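Priltgate Bench Notes | February

Home Issues Repairs Parts Swap Write In

3 min read

Do sorting trays really save you time?

Every winter somebody tells me my bench would be faster if I bought trays. This year it was Gwynne, the parts shop, whose catalog gives them two full pages. The pitch goes like this: every part gets a place, every place gets a color, and you stop hunting for the connector that rolled under the meter.

I have my doubts. I tried a set for 14 evenings on a batch of Vekik lamp controllers, and what I mostly learned is that a tray is a very good spot to put something down and forget it. Two boards went missing for most of a week. They were in a tray.

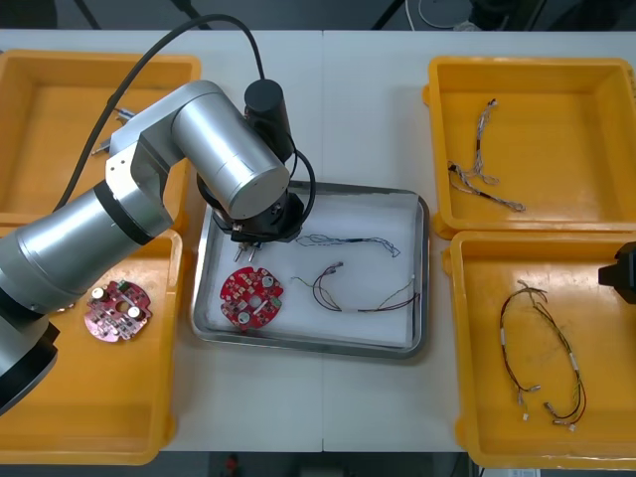
Steel tray in the middle, yellow ones on either side.

I'll grant the layout some points. A round red board is easy to find on white paper, and so are the red and black wires. The lining is the cheapest part of the whole idea and the only part I'd push on anyone. You can do it with a baking sheet and a piece of printer paper.

The yellow trays are a harder sell. Put a board in one and its twin in the steel tray, and you need a rule for what each spot means. Is yellow for untested? For spares? Write it on tape and stick it to the rim, or you'll be guessing by the next morning. Harnesses are worse. They spring, they snag, and one long one will fill a tray meant for small parts. I still hang mine on nails.

The Feneo set runs to 5 trays and costs more than my soldering iron did. Before you order, try 2 shoebox lids for a month. If you're still sorting into them at the end, fine, buy the plastic.

Eylül Baysal

Comments

rustyclips: Nails are fine until you own more than six harnesses. Then you want pegs.

Dana_P: Been using trays for years, never lost a board. Label them!

oldmeter: What weight of paper? Mine curls.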